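Tools and toys all mixed up in one big metal bin – how do you sort it?
29 April 2026
Posted by marchuk44

We have one large gray metal bin and over the winter it turned into the place where everything lands. Screwdrivers, odd handles, plastic dinosaurs, little figures. I emptied it in February and it lasted maybe two weeks. I don't want to buy a whole wall of drawers. Is there a sane way to keep one bin, or do I have to split it?

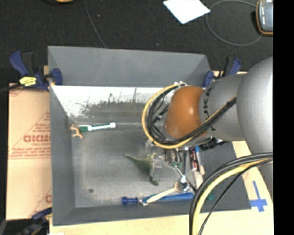
The inside is pretty scuffed already, so I'm not worried about looks. I just want to find a tool without digging past a T. rex. We're in a small rental in Nornport, so no drilling into walls either.

iseo_16

Split it! I kept one bin for years and regretted it. Toys went in a cheap fabric tub that lives low down, tools stayed in the metal one with a strip of old carpet on the bottom (quieter, and no more scratches). Took me around 15 minutes. If you must keep one bin, stand a piece of board across the middle – long handles on one side, small stuff on the other.

nistix

just get a lid

porchlight123

Carpet is a good tip. I'd also wipe the toys down before they go back to the kids, mine came out greasy from sitting with the pliers.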